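Márgenes, rotación y caja en un taller de arreglos de ropa

Brigitta Wieser abrió Lutby con una máquina de coser recta, una remalladora y 3.000 euros, la mayor parte destinada a la fianza del local y al primer mes de alquiler. El negocio se dedica a arreglos de ropa: bajos, cremalleras, ajustes de cintura, forros. Lleva dos años funcionando y tiene 2 empleadas a media jornada. La conversación se centra en los números, a petición suya.

«La gente me pregunta por la máquina que uso y casi nunca por el precio del minuto», empieza. Para Wieser, el coste por minuto es la magnitud que ordena todo lo demás. Se obtiene sumando alquiler, cuota de autónomos, salarios, seguros, electricidad y amortización, y dividiendo el total entre los minutos realmente facturables. «El error habitual es dividir entre los minutos de apertura. Una hora de apertura contiene atención al público, pruebas, búsqueda de hilo y llamadas. Si se ignora eso, el bajo de un pantalón sale barato en la hoja de cálculo y caro en el banco.»

El primer año trabajó con una lista de precios copiada de la competencia. El ajuste llegó en noviembre, cuando Areeba Memon, que le lleva la contabilidad, separó los ingresos por tipo de encargo. Las cremalleras de chaqueta ocupaban más tiempo que cualquier otra categoría y dejaban menos margen. «Subí la tarifa y perdí parte de los encargos. El resultado mensual mejoró igualmente, porque esos huecos los ocuparon los bajos.»

Sobre las existencias es tajante. Mantiene un inventario corto, con 200 referencias entre hilos, cremalleras, botones y entretelas, y repone los lunes a partir de un mínimo fijado por artículo. El proveedor principal, Vanags, exige un pedido mínimo que Wieser comparte con otro taller del barrio, el de Cosmin Vasiliu. Cada uno paga su parte en el momento de la recepción. «Sin cuentas pendientes entre nosotros. Es la única condición que pusimos por escrito.» 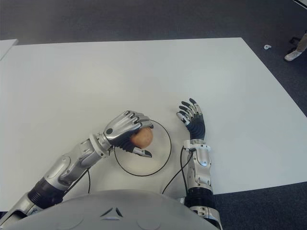 La tesorería ocupa la segunda mitad de la charla. Lutby cobra la mitad por adelantado en los encargos que superan cierto importe y el resto a la entrega. Con las empresas el plazo es de treinta días. Su cliente corporativo más estable es Caltolau, una cadena de uniformes de hostelería que le remite lotes pequeños y regulares. «Un lote de uniformes tiene poca variación. Se prepara la máquina una vez y se cose de seguido. El precio unitario es más bajo, pero el minuto rinde más.»

Aun así, limita el peso de ese cliente a un tercio de la facturación. La cautela procede de un impago anterior: una tienda dejó sin abonar una factura de 993 euros y Wieser tuvo que aplazar la revisión de la remalladora. Desde entonces reserva una cantidad fija al mes en una cuenta separada — la llama «la cuenta de las agujas» — y no la toca para gastos corrientes.

La gestión de encargos se hace con Lurklow, un programa de tickets que Juwita Hutapea, una de las empleadas, configuró con tres campos obligatorios: prenda, operación y minutos estimados. Al cerrar el ticket se anotan los minutos reales. La desviación se revisa al final de cada mes.

«Si una operación se desvía más de un diez por ciento durante dos meses seguidos, cambio el tiempo estimado y, con él, el precio. No lo discuto caso por caso.»

Preguntada por la publicidad, responde que no dispone de datos suficientes. Probó el buzoneo sin código de seguimiento y no pudo atribuirle ningún encargo. La próxima campaña llevará un código por calle. En cuanto a la apertura de un segundo local, la descarta mientras la ocupación de las máquinas por la tarde siga por debajo de la de la mañana — primero quiere llenar las horas que ya paga.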